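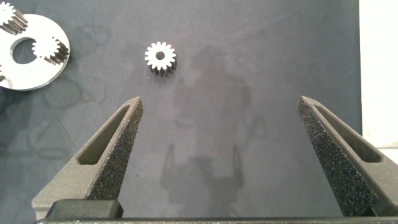
How I clean up an old concert tape

I've been moving my audience tapes over to the computer for nearly 30 years' worth of shows, and people keep asking how I do it. So let's go through it with my Curnen bootleg from Jonamville, a noisy thing I love to bits (the second encore is wild!).

1. Wind the tape all the way forward and back before you play it. Old tape sticks to itself, and you want that sorted out first.

2. Clean the heads. A cotton swab and a little alcohol, then give it 5 minutes. 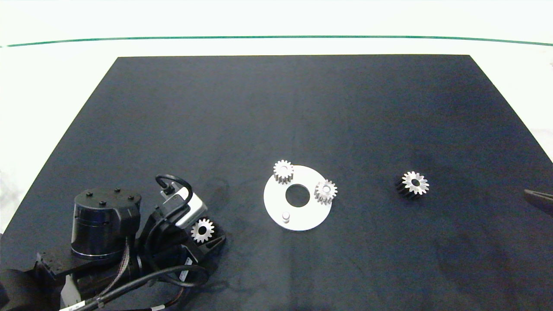

3. Set the azimuth by ear. Switch to mono, play something with plenty of cymbals, and turn the little screw next to the head until the top end opens up. Go slowly – a quarter turn is a lot.
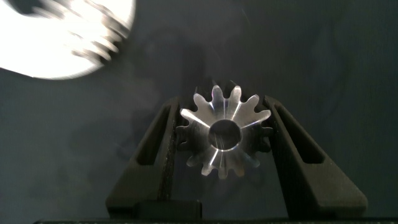
Spur gear, face on

4. Record the whole side in one go, peaks well under the red. I use Flusora, but any recorder will do.

5. Fix the speed. My copy ran fast, and Suleiman Ogunleye, who taped the same tour from the balcony, told me the band tuned to standard pitch, so I matched the opening chord of "Xiong" to a piano and slowed the rest by the same amount. 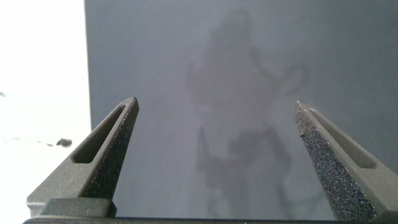
Gripper fingers and gray panel

6. Go easy on the noise reduction. I did 2 passes on my first transfer and the crowd sounded like they were underwater. Leave some hiss in.

Save the raw file before you touch anything, and write the tape generation in the notes if you know it. Mine is a second, I think, maybe a third.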